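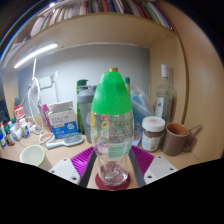

Week 3 handout: picking up a bottle and putting it back

Welcome back, everyone! Last week we talked about fingers in general, and I promised we would spend this session on one plain job, so please have your notes from Annick Picard's talk handy (she covered why ridged pads grip better than smooth ones, and I won't repeat it all).

Our task is called "bottle, coaster, shelf." You close the gripper on a clear plastic bottle, lift it, carry it over, and return it. Go slowly — slower than feels natural — and keep your wrist as steady as you can.
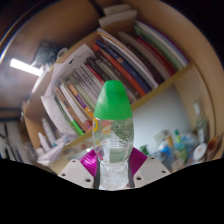

Reading time: 3 minutes

Clear plastic is a hard thing for our software, and I'd like you to think about why. With the bottle in front of a row of books, the spines show through the body all bent out of shape, while the green top stays solid and easy to find. Ha-neul Ok suggested tracking the top alone, and I think that's a lovely place to start.

For next time, each pair records 7 runs and writes half a page on the worst one. Jin-sol Ha has the sign-up sheet in room 141.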